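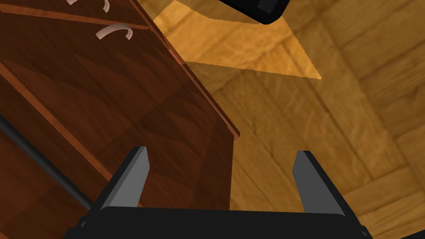 Braltell open day, 2024-09-19: can it open a drawer yet?

Quick notes before I forget it all. Got to Braltell late, parking was a shocker, missed the welcome and the bikkies. Jean Dalgleish was already halfway through the simulator talk so I grabbed a seat up the back.

Simulator is where they do most of the practice. Brown timber cabinet, curved pale handles, parquet floor, gripper wide open. You'd think a drawer is the easy one. Jean reckons handles are the whole problem, a curved pull gives you two places to hook it and plenty of places to miss. They run 2000 goes in the computer before the real arm gets a look in. Glossy wood is a pain as well apparently, reflections muck up the depth guess.

Then downstairs for the real thing. Kitchen mock-up, bench, 5 drawers. Arm got the top one open second go, shut it on a tea towel, stopped. Talha Siddiqui reset it and had another crack. 17 seconds for one drawer. My nan is quicker and she's got a crook shoulder. Still, last June it couldn't find the handle at all so fair's fair.

Shop floor side

Rotport had the stand by the roller door. Shelf restocking, tins only. Pretty steady as long as the tins are all the same size and the shelf is where it was told. Someone put a packet of rice in the tray and it just waited there. Asked about soft packets, got "next year".

Kutico doing floor mopping, didnt stay, queue too long.

Would I buy one?

No. Not for the house. For a storeroom with one kind of box, maybe, ask me again after winter. Talha was upfront about it, says cupboards with two doors are still hit and miss and nothing there can fold a fitted sheet. Neither can I.

Coffee van was good. Go early if they run it agian, and park on the Sutcliffe side, theres a gate.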